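Bakery assistant wanted – early mornings, Drarkthorpe

Dalgleish bakery needs a pair of hands from February. 21 hours a week over 3 mornings, start 4.30am, done by half eleven. Bread mostly, rolls, some pastry when Marina is off. You'll be weighing out, shaping, loading the oven, sweeping up after. No experience needed but you must be able to lift a 15 kilo sack and get out of bed.

Own transport a must – first bus gets in far too late. Parking in the yard behind the shop, free.
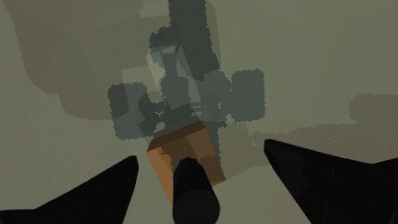
Pay is weekly, rate depends on what you've done before, ask when you ring. Paid trial shift first, so we can both see if it suits. Whites and apron provided, shoes you buy yourself (non slip please, we do check). Loaf to take home every shift and 10 per cent off in the shop.

Would suit somone who likes a quiet start and an afternoon free. Over 18s only becuase of the hours.

Ring the shop after 2pm and ask for Evangelia Rallis, or drop a note in with your name and number. No CVs by post. Marina Moschos will show you round.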